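Lane repairs at Bonthorpe put back to September

Residents of a narrow lane in Bonthorpe say they are fed up with waiting for cracked concrete to be put right, after being told work will not now start until September.

The lane, known locally as Gumosby Row, was down for resurfacing in spring. Then early summer. A letter through doors this week says September, no day given.

Benedek Gulyás, who has lived on the row for 24 years, said he had read the letter twice looking for a proper date.

"It's the third one we've had. Same letter really, they change the month," he said. "I walk down here every morning with a stick and I look at my feet the whole way. You get to know where the bad bits are but visitors don't."

Cracks run down the roadway and branch off to both sides, one of them towards the open gutter. Small chips of concrete lie along the joins. The plants on the ledge by the wall are a different story, a thick row of pots and shrubs the length of it, and neighbours say they take turns with the watering when its dry.

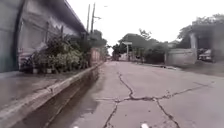
Cracks spread across the road at Gumosby Row, with potted plants lined up on the ledge to the left.

Contractor Drisonano, which has the job, said the delay was down to a drainage survey that has to be finished first. The firm said there was no point laying a new surface if the channels at the side had to come up again afterwards.

A spokesman said: "We understand people want to see it done. The survey is being carried out now and we will write to every household before we bring any plant in. Access on foot will be kept open throughout."

The work is expected to take 5 weeks once it begins. No parking for the whole of that time. Residents have been told bins will be collected from the end of the lane, which has not gone down well either.

A petition has 40 names on it so far, nearly all from the row and the streets behind. It asks for the worst places to be filled now and for the gutters to be cleared of litter before the autumn.

Patching has been done before. Darker repairs show up all over the surface, with shallow potholes in among them, and residents say the last lot of filling was done in a single morning and didn't last the winter.

Thammasiri, the takeaway round the corner, has offered £1,000 towards planting up the grass strip along the foot of the white wall, now part green, part brown, with weeds coming through. The owners say they will only hand it over when the road is finished as they don't want new plants trampled by workmen.

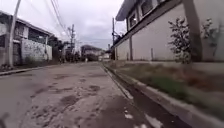
Patched concrete and damp stains on the lane, with the gutter and grass strip on the right.

Mr Gulyás said the offer was a kind one but the road had to come first.

"Flowers are lovely, I've got plenty myself. But my neighbour's delivery man won't bring his trolley up here any more. He leaves it all at the bottom and she has to ask someone to fetch it."

He would like to see a handrail put in by the gutter too, though Drisonano said this was not part of the current job and would need to be asked for seperately.

A residents' meeting is being held on Saturday at 10am at Bonthorpe reading room, with someone from the contractor due to attend. Plans of the drainage will be on show. Anyone who cant make it can leave comments in the box at Thammasiri, or sign the petition there during opening hours.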